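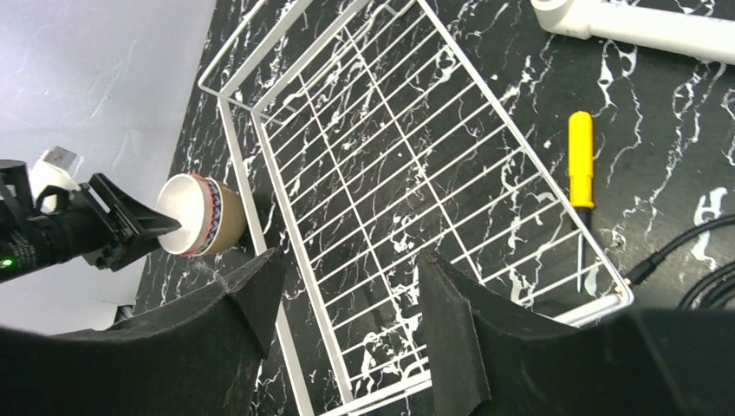
I moved into the Starnham building in January and the kitchen has less counter than my old place had windowsill. A few people asked how I'm still baking four loaves a week, so I'm writing it out.

Oven first. It runs hot on the left. I bought a cheap thermometer and left it in for a whole Tuesday. Set to 450, it read 475 near the left wall. Now I set it to 430 and turn the loaf halfway through.

My basic dough is 900 g bread flour, 100 g whole wheat, 720 g water, 20 g salt, 200 g starter. Makes two loaves. I used to go wetter and got tired of scraping it off everything.

Asuka Amano downstairs gave me the starter. She keeps hers in the fridge and feeds it when she remembers. I do the same now. It takes two feedings to wake up and then it's fine.

Timing on a work day: mix at 6 pm, fold three times before 8, shape at 10:30, fridge overnight, bake when I get home the next day. Up to 20 hours in the fridge has been okay. Past that the crust gets pale and the crumb is sour.

Flour storage was the real problem. I was buying the big bags and there's no pantry. Junpei Ichikawa splits a bag with me now. He takes the larger half because he has kids and makes pizza every Friday.

Cooling: at least two hours before cutting. I know. I cut one after 30 minutes last week and the middle was gummy, and it stayed gummy the next day.

Someone asked about the bread drawer. I don't have one. Cut side down on the board the first day, paper bag the second, then I slice what's left and freeze it.

Frozen slices go straight in the toaster. Put a bit of parchment between them or you'll be prying at them with a butter knife at 7 am.

Rye is next. Apinya Kaewmanee sent me her recipe, 500 g rye flour and a long soak for the seeds. She says it needs a full day before you slice it — I'll probably have to bake it on a Sunday and hide it from myself.

Things I gave away in the move and don't miss: the stand mixer, the second Dutch oven, the banneton with the broken rim. I proof in a mixing bowl with a floured dish towel.

The one thing I do miss is the old gas oven. This one takes 50 minutes to get properly hot and the fan is loud enough that I turn the radio up.

Will post the rye when I've made it.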